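Floor tape is a rule, so write it down

18 May 2021

Most of the safety paperwork I see for mobile arms covers the arm. Speed limits, stop categories, who holds the pendant. The floor gets one line, usually "keep area clear," and it can't be audited. 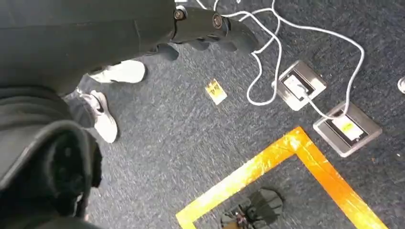

At Tekholm we had 13 written rules for the test area and not one said what a taped square meant. Half the staff read it as "robot stays in," the other half as "people stay out." Those are different rules and they need different tape.

The version we use now:

Orange outline: workspace for objects. The arm may reach in from outside. A person may step in only with the arm stopped.

Standing position: agreed before motion is enabled, and outside the reach envelope plus 40 cm. If the operator has to stand closer, the run goes at reduced speed and the log says so.

Cables: one route, fixed down, no free loops inside the travel path. Floor outlets in use are marked on the layout drawing. A loop of cable is a trip hazard for the person and a snag hazard for the base, and the Taltia checklist we started from covered only the first.

Labels: attached to something or in the bin.

Tape wears. Replace it when an edge lifts or wrinkles, and check the corners first.

I went back through 739 run logs from before the change. The field for floor condition was blank in most of them. It is now a required field, with the layout drawing revision next to it. The next revision is due in July.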